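How to collect a cheek swab from your cat at home

So you've decided to have your cat's DNA looked at, and the little kit has turned up in the post. Lovely! I've swabbed almost 200 cats over the years, most of them my own Pellel Burmese or their kittens, and I promise it's a much smaller business than it looks when you first unfold the instruction sheet. The cat will be offended for a minute or two and then want dinner.

Start with the timing. You want a clean mouth, so no food for at least 20 minutes beforehand, and longer if your cat is a messy eater like my old boy Hultar, who carries half his breakfast about in his cheeks. Water is fine. If you're doing kittens, take them away from mum for the same stretch, as traces of her cells in the milk can muddle the result, and you may end up with a beautiful genetic profile of the wrong cat.

Before you go and find anybody, get everything set out. Write the cat's name and microchip number on the envelope first (I learned this the hard way with a litter of 5 nearly identical browns). Open the swab packet from the stick end and leave the tip inside until the cat is settled. Wash your hands, and please don't touch the tip or blow on it, however tempting that is when you spot a bit of fluff.

Now for the cat. A confident one can sit on your lap facing away from you, with her back against your tummy. A wriggler does better wrapped in an old towel with just the head out. My friend Jeanine Geerts kneels on the floor with hers tucked between her knees, and she gets through a whole household before I've caught my second, so do try that if your own knees are up to it.

Rest one hand over the top of the head and lift the lip gently at the corner with your thumb. Slide the swab in between the cheek and the gums, well back, and roll it firmly against the inside of the cheek while you count slowly to 20. You're after cells from the cheek lining, so a bit of pressure is a good thing, and a swab that's only soggy with spit often has to be done over. Use the second swab on the other side.
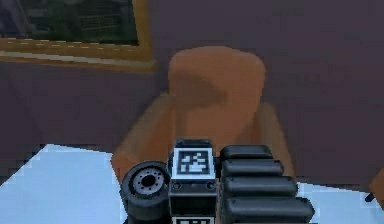 If she chews on the stick, let her have a moment, then carry on. If she's really had enough, stop and try again after tea. There's no prize for finishing in one go, and a cat who has been wrestled will remember it the next time she hears a packet rustle.

Stand the swabs tip up in a clean, dry mug and let them air dry, out of the sun and away from the other pets. Mine usually stay there for 3 hours. Don't be tempted by the hair dryer. Once they're dry, pop them in the paper envelope that came with the kit and skip the plastic zip bag, which traps moisture and lets mould get going.

Post them early in the week if you can, so they don't spend the weekend in a hot mailbox. In January I walk mine straight into the post office. Benvinda Brandão asked me whether they need to go in the fridge in the meantime, and no, a drawer will do nicely.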